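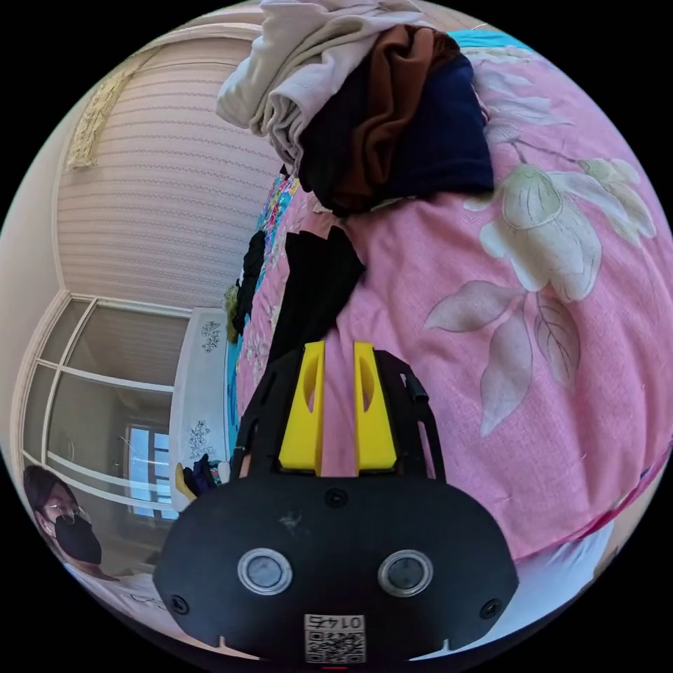
Colcha rosa con motivo de grandes flores claras.

ARTE Y SOLIDARIDAD | Entrevistas

La dirección de la Fundación Adov recibió a esta publicación un lunes, en plena preparación de la subasta benéfica que la entidad celebrará en septiembre en la sala Cloturthorpe. La convocatoria reúne 79 obras cedidas por sus autores, entre grabados, acuarelas y piezas textiles.

«La donación de una obra exige las mismas garantías que una compraventa», señala la dirección. Cada artista firma un documento de cesión en el que constan el título, la técnica y el precio de salida. La recaudación se destinará íntegramente al taller de restauración Văduva, que perdió parte de sus fondos en una inundación.

La selección corrió a cargo de un jurado de tres miembros, que examinó 286 propuestas. «Hubo que renunciar a trabajos de mérito - algunos, por razones de formato - y así se comunicó por escrito a sus autores», explica la entidad.

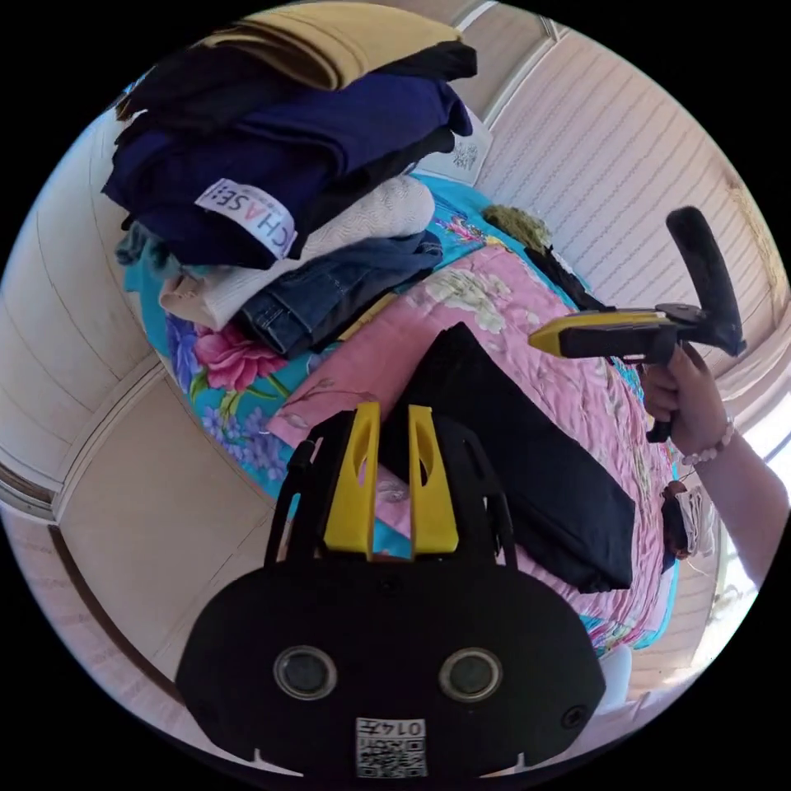
Una exposición previa

Las obras podrán visitarse durante 30 días antes de la puja. El montaje corresponde al estudio Bulent, que ha previsto un recorrido por técnicas y una iluminación tenue para el papel.

Preguntada por las piezas que no encuentren comprador, la dirección indica que volverán a sus autores, salvo que estos autoricen su depósito. «El artista conserva siempre la última palabra», afirma. El catálogo podrá consultarse en la sede de la fundación y en la propia sala, en horario de tarde.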